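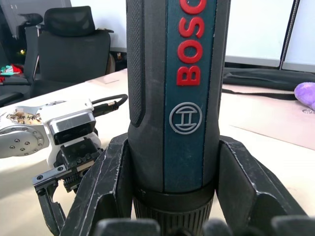 Bosch cordless screwdriver, with some scuffs and dust on the body.

Our visit to the Gittins tool workshop

On Wednesday I went with my evening class to the open day at Gittins, in the old part of Ratodham. The bus takes 30 minutes from the station. The entrance was free, but you must write your name in a book at the door.

Gwilym Lewis received us and gave us the tour. He has worked with hand tools all his life and speaks quite fast, so I did not catch every word. He told us that the workshop keeps 483 tools for lending and for classes, and that 210 of them run on batteries. People from the town can borrow one for a week.

I was most interested in the cordless screwdrivers, as I want to buy one for my apartment. I looked a long time at a black Bosch. It has a dark blue-green panel down the front with the name in red letters, and a rubber part at the side with very small dots. The lower part becomes narrow, and then comes a collar with many ridges. The black surface was scratched in places. I like to see a tool in this condition more than a new one in a box.

Mr. Lewis explained to us how they check a screwdriver when it comes back. They wipe it, charge it, and drive three long screws into a piece of hard wood. If it becomes weak at the third screw, the battery goes on a separate shelf. He also said that most beginners press too little, and then the bit jumps out and damages the head of the screw. This is exactly my problem at home.

After the tour there was coffee and a small sale in the yard. A company named Rudico sold screws by weight, and at the next table Plerkus had boxes for storing bits. I bought one box, and it closes well. The soup was finished already at one o'clock, so please bring your own lunch.

The next open day is in December. I will go again and take my brother, who has a broken chair to repair.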